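Places > Coast and Islands > Walking Routes > Dodley Shore Path

Dodley Shore Path

The Dodley Shore Path is a long-distance walking route that follows the coast from the old ferry landing at Dodley to the harbor town of Jondalport, a distance of 137 miles if you keep to the main trail and resist the many side paths down to the water. Most people walk it in 7 stages, going from south to north, so that the afternoon sun stays off their faces and the biggest hills come once their legs have settled in.

The path was pieced together from fishermen's tracks, cart roads and a stretch of abandoned railway bed, and it opened to walkers in 2000. Much of the early route was drawn up by Clotilde Langlois, a schoolteacher from the village of Liao, whose hand-lettered guide is still sold in the shops there and is still, for the most part, right about where to find a good bowl of chowder.
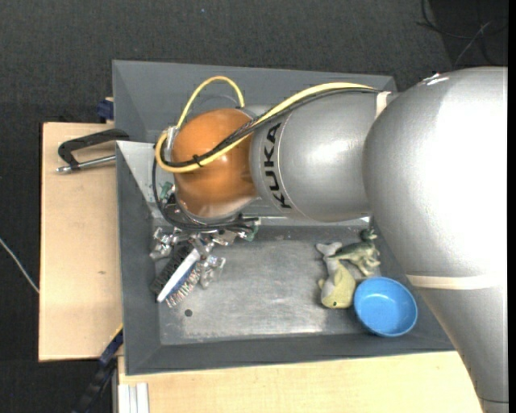
North of Liao the trail climbs away from the beach and crosses the Drerano headland, a windy and very lovely piece of high ground where seabirds nest from spring into midsummer. There are 2 ways over it: the cliff route, with the finer views, and a gentler inland lane through sheep pasture that joins up again at the lighthouse.

Inns along the way generally close in November and open again at Easter, though a few in Jondalport keep a room or two going all winter for anyone hardy enough to ask.

Related articles
Drerano Lighthouse
Liao (village)
Jondalport Harbor
Dodley ferry landing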